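Barbosa Roll-Out Table Cover, Dark Brown Marble Pattern

Nirnov Surfaces > Table and Counter Covers > Barbosa range

In stock. Ships from the Ulberg warehouse, usually next working day. Last updated May 9, 2025.

Heavy printed cover for tables, desks, craft benches, market stalls. Dark brown with white veins. Wipes down with a damp cloth. Cuts with scissors. Comes on a cardboard core, not folded, so no crease down the middle when it turns up.

We've sold the Barbosa since Sedidier stopped making their old stone range and everybody kept asking for something close. This is close. Slightly darker, less shine, a bit thicker in the hand. If you're matching up to an old Sedidier piece order a swatch first, please. They will not match edge to edge and we can't take back cut lengths.

What you get

One roll, cut to the length you pick in the drop-down. Full width is 35 inches. Lengths go up by the foot. One piece up to 5 yards, longer than that call the shop and we'll look at what's on the big roll.
Soft backing, off-white.
Care card.
No clips, no tape. Sold separately, see bottom of page.

Pattern notes

Veins are printed and run mostly lengthwise. Repeat is long, so on a kitchen table you won't spot it. On a long run of counter you might. Two pieces side by side — buy extra and slide one along until it looks right. Don't try to match vein to vein, you'll go nuts.

Color on screen is a guess. Everyone's monitor is different. In daylight it's a warm brown, under yellow bulbs it goes nearly black. Swatches are free, one per address, drop a note in the order comments.

Fitting

Unroll it face down somewhere warm and leave overnight. It'll lie flat on its own. Do not iron it. Someone always irons it.

Measure the table, add an inch all round, cut big, then trim in place with a sharp knife and a steel rule. Fresh blade. Old blades drag and you get a fuzzy edge that never looks right again. Corners — round them off a little, square ones lift.

For a fixed job use double-sided tape around the outside only. Doesn't need glue in the middle. If you do glue it, water-based, thin coat, and be ready to live with it becuase it isn't coming up in one piece.

Screw-down fittings, clamps, vises and so on: put the cover down first, then the hardware on top. Cutting around a base after the fact is a pain. Clamp jaws will leave a dent, which mostly comes out by the next day if the clamp wasn't cranked.

Heat and stains

Warm plates fine. Hot pans no, use a trivet. Coffee, tea, pencil, poster paint all wipe off. Ballpoint comes off if you get to it quick. Permanent marker, hair dye and turmeric do not. No bleach, no scouring powder, no acetone. Acetone takes the print right off.

Not for outdoors long term. A weekend stall is ok, a summer on the patio isn't.

Customer notes

Murali Nair: Covered a beat up office desk with this. Took me longer to clear the desk than fit it. Smell for a day or 2 then gone.

Meinir Maddocks: Good weight, doesn't slide. Darker than I pictured, should have got the swatch like they said. Shows flour and dust. Keeping it anyway.

Rizwan Wickramasinghe: Ordered for the shop counter in March. Corner started to curl by the register, emailed, they told me to round it off and tape it. Fine since.

Blažena Kratochvíl: Four stars. Cut edge was not quite straight on one end so I lost a little. Lovely color though!

About that last one — ends are cut by hand, so they can be a touch off. We cut long to allow for it. If yours is short of what you paid for, email a photo with the order number and we'll send another.

Delivery and returns

Rolled in a tube. Tubes are long, so no mailbox or locker delivery. Someone needs to be in, or leave a safe place in the notes.
Full uncut rolls can come back unused in the original tube. Cut lengths only if faulty.
Trade accounts: ask for Sunil Pathirana, he does the pricing for hotels and schools. Orders over 2000 dollars ship free, below that it's worked out at checkout.

Also in this range

Barbosa pale gray, back in stock soon.
Barbosa black, low stock.
Table clips, steel, pack of four.
Edge tape, brown or clear.
Swatch card, all colors.
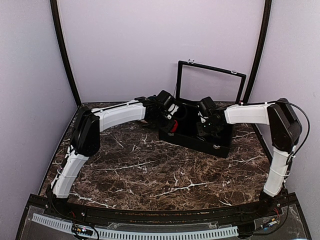

Edge tape in brown is the nearer match for this one, clear tends to pick up lint. Add it to the same order and it goes in the tube, no extra shippng.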